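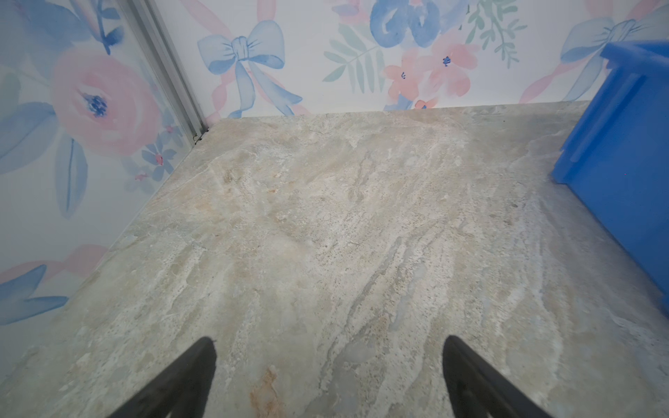

Setting up a work area for a home or workshop robot arm

These are the house rules we use at the Clokbridge shed. They suit a bench-top or floor-level arm of the Vidal size, with a two-finger gripper. Bigger machines need proper guarding and a qualified person to sign off on them, so don't use this page for those.

The floor

Pick a surface you can wipe. Printed vinyl or a stone-look board is fine, but a busy pattern hides screws and crumbs. Run your palm over it before each session instead of trusting your eyes. Sweep into the corners as well, where grit collects along the join.

Mark the reach of the arm with tape. Ours is 1000 mm from the base in every direction, and nothing that belongs to a person goes inside the tape. Cups, phones and car keys stay on the shelf.

If a mark won't come off the floor, write it in the log with its position. Otherwise somebody will spend ten minutes scrubbing it next week.

The walls

Light panels are good enough for a backdrop as long as they can't fall inward. Join them at the corner with aluminium channel and screw the channel down at the base. Push on each panel with one hand. If it moves, fix it before you power up.

Wallpaper is fine. Glue the edges down properly, particularly near the floor, because a lifted edge will catch on a fingertip. Matte paper gives less glare than gloss under a strip light.

Bins and containers

Use plastic bins with smooth sides and a rim you can feel. Put the bin against a wall and leave it there for the whole session. If you have to shift it, stop the arm first, shift it, then teach the position again. A strong plain colour is easiest to find, both for you and for the wrist camera.

Don't fill a bin past the rim. Don't stack them inside the tape.

The gripper

Before the first run of the day:
Open and close the fingers fully with nothing in them.
Check that both fingertips are tight and level with each other.
Wipe them with a damp cloth, no solvent.
Lower the gripper slowly to its working height and make sure it clears the floor.

Keep travel speed at 60 mm a second until the first full run is done. Fingertips for the Carken gripper get changed at 1325 cycles whether they look worn or not. Write the count on the tape label.

Stopping

The stop button lives outside the tape, on the door side, at waist height. Everyone in the room presses it once before work starts. Children and pets stay out while the power light is on.

At the end, park the arm with the fingers open, switch off at the wall, and sign the Zeneo sheet. The sheet hangs behind the door. If the pen has gone missing again there are more in the drawer under the vice.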